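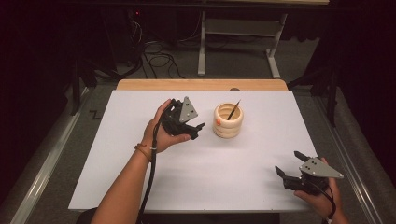

Report on the visit to Undard, Bosmont site

Thursday, May 21, 2020

Purpose of the visit

The visit was arranged at the invitation of Undard, which designs and distributes small storage goods for the desk, the bathroom shelf and the dressing table. The site at Bosmont holds the company's sample store, a packing area and a showroom that is normally open to trade buyers only. Our group was interested mainly in the range of open containers, which several member shops have asked about for the fall season. A written summary was promised to members who could not attend, and this report is intended to meet that promise.

Arrival and arrangements

Visitors were received at the side entrance on the parking lot. The main entrance was closed for repairs to the steps, and members who plan to attend in June should follow the signs to the left of the loading doors. Coats and bags were left in the front office. The group was divided into two parties, each of which spent 30 minutes in the sample store before changing places with the other.

The sample store

The store holds over 3000 pieces, going back to the first catalog. They are kept on open shelving by use, so that everything meant for pens stands together, whatever its age or style. The company explained that an earlier arrangement by year had been given up when staff could no longer find anything without the ledger. Each piece has a card with the date it entered the range, the date it left, and any complaints received. The complaints were of more interest to the group than the company had perhaps expected, and a good part of the first half hour was spent reading them. Tall, narrow holders had been returned for tipping over. Square ones had been returned because dust settled in the corners and could not be wiped out. One lidded jar had been withdrawn after a single season, and its card says only "lid."

The current range

Discussion in the showroom turned on the newer containers with rounded, stacked walls. The small cream model, made up of three rounded tiers with a wide opening at the top, received the most attention. It is offered as a holder for brushes, and the orange decoration near the rim is on one side only, so that the piece has a clear front. Members who fill their own windows noted that such a piece has to be turned the right way each time it is put back, and that customers do not do this.

Opinion was favorable on the proportions. The piece is short and broad for its purpose. A single brush leans well over to one side in it, and some members felt that it looks its best with several. Others preferred it with one. The company's own view is that a holder of this kind should be shown in use, with at least one brush in place, as buyers otherwise take it for a candle holder or a toy.
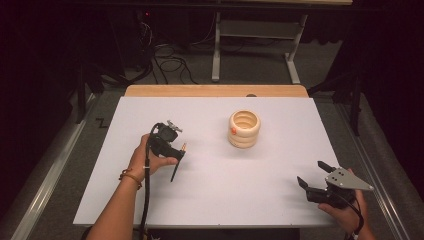

That confusion is a real matter for a shop floor. Two members reported that similar goods had been picked up by customers from the gift shelf and carried to the children's shelf, where they were later found among the stacking games. Undard recommends a small card beside the piece giving its use, and will supply the card free of charge with each first order. The group asked that the wording be kept short and that the type be large enough to read from standing height. The company agreed to look at both points before June.

The question of color was also raised. Cream is the only color offered in this model at present. It goes well with most shelves but shows makeup powder, and on a white counter it can be overlooked. A darker version has been discussed at Bosmont - samples were said to be on the way - but no date was given, and members should not promise it to customers.

Care and cleaning

Rounded walls collect dust in the grooves between one tier and the next, outside as well as inside. The advice given was to use a soft dry brush in the grooves and a damp cloth on the rim, and to empty the holder fully before cleaning. Abrasive cream should be kept away from printed or raised decoration. The company does not recommend the dishwasher for any decorated piece in the range.

Packing

The second part of the visit took place in the packing area. Small holders travel in individual cartons with a folded insert, and 14 cartons make up an outer box. An earlier insert, bought in from Drosent, held the base firmly and left the rim unsupported. The present one supports the rim as well and takes slightly longer to fold. Members who receive outer boxes with the older insert may keep them, but are asked to check the rims on delivery and report any damage within the week. Brushes are never packed inside the holders. They are sold separately and shipped flat.

Recommendations for display

The group agreed on the following points, which are passed on to members for guidance. Open holders should stand at or slightly below elbow height, where the customer can see into them. A plain surface with clear space on every side suits the cream model well, and crowding it among patterned goods does it no service. Where a brush is shown in the holder, it should be a clean one kept for display, and marked as not for sale.

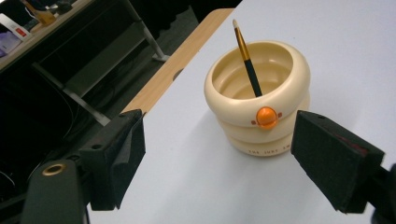 Witkowska has since written to ask that the last recommendation be reconsidered. In the reply, a display brush was called a nuisance in any self-service shop, as customers test it on the back of the hand and it has to be replaced every few days. The preference there is for a holder shown empty, with its use printed on the shelf edge, and for the brushes to be hung nearby at the same height. The reply also asked whether the folded insert could be returned to Bosmont for reuse.

Both points have been sent on to Undard. The recommendation stands for the time being, and members may follow either practice. Requests for places on the June visit should reach the office in writing, with the number of persons attending and the name of the shop.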